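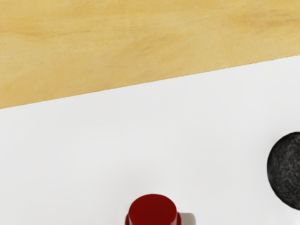

## Rukano order, wrong shoulder pads: log

**Dec 29, 2025**

Ordered the Rukano knight kit from Pirnex, 28mm scale, resin. Opened a ticket: both pads in the bag are left-handed. Pirnex support says the pads are "symmetrical by design". They aren't. The trim runs the same way on both, and one sits 3 mm proud of the arm however I turn it.

**Tried so far**

- Hot water and bending. Got it down a bit, then it sprang back.
- Filing the inner lip. Stopped when I could see light through it.
- Swapping in a spare from an old Diritier set. Fits, but looks like it belongs to somebody's uncle.

**Reply from Alistair Strachan (Pirnex)**

> Please try washing the part to remove release agent, then refit.

Washed it. Still a left pad. I doubt soap was ever going to change that.

**Status:** open. Asked for one right pad, part 47 on the sprue card. They've offered 5% off my next order instead, which I haven't accepted. Primer is on hold until the pad turns up.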